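4.2 Observations from the open day

The second part of our study took place on 6 October 2025, during the open day of the Casard training hall. The first part, reported in Section 4.1, was done with invited participants in a quiet room. For the open day we wanted the opposite condition: visitors who arrive without preparation, other groups working in the same hall, and a task which must be understood in a few minutes. The hall was not closed or divided for our purpose, and the other demonstrations continued during our sessions.

The task was cloth handling. We selected it from the Mastska task list, where it is rated as easy to explain and difficult to do well. Each visitor received a short oral instruction and one practice trial of 30 seconds. After this, the visitor was asked to pick up a cloth by two neighboring corners, lift it, stretch the upper edge and fold the cloth once on the table. A trial was stopped after 3 failed grasps. In total we collected 251 trials. We excluded 8 of them, in all cases for the reason that the visitor put down one gripper and continued with the bare hand.

Two results from the open day differ from the first part. First, visitors needed more attempts for the second corner than for the first one. When one gripper already holds the cloth, the free corner often falls under the rest of the material, and the visitor must search for it. In the quiet room this effect was small, probably because these participants had seen the Lục training video before. Second, visitors looked away from the table more often. We can not say from our data if this made the grasps worse – the number of failed grasps was similar in both parts – but the trials became longer.

We also asked the visitors what they found difficult. The most frequent answer was the feeling of tension. With bare hands a person knows very early that a cloth is tight, but with the gripper this information comes mainly through the eyes. Several visitors pulled too strongly and lost one corner. In November we will repeat the task with the Evow handle, which gives a light vibration when the load increases.

Cloth tension was judged by two raters on a scale with four levels, from hanging free to fully tight. Level three means that the cloth is stretched between both grippers but the upper edge is not yet a straight line. The dark blue cloth in Figure 5 is a case of this level, with a slight sag along the upper edge and soft folds under it. The raters disagreed mostly between levels three and four, and these trials were discussed again until one level was chosen.

Figure 5. Cloth held at two corners with handheld grippers, open day condition.
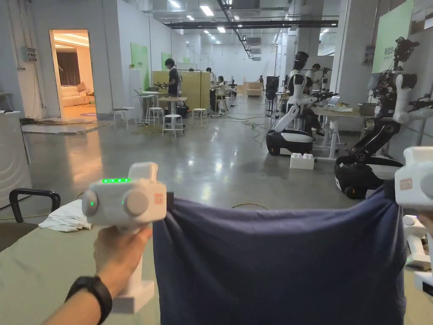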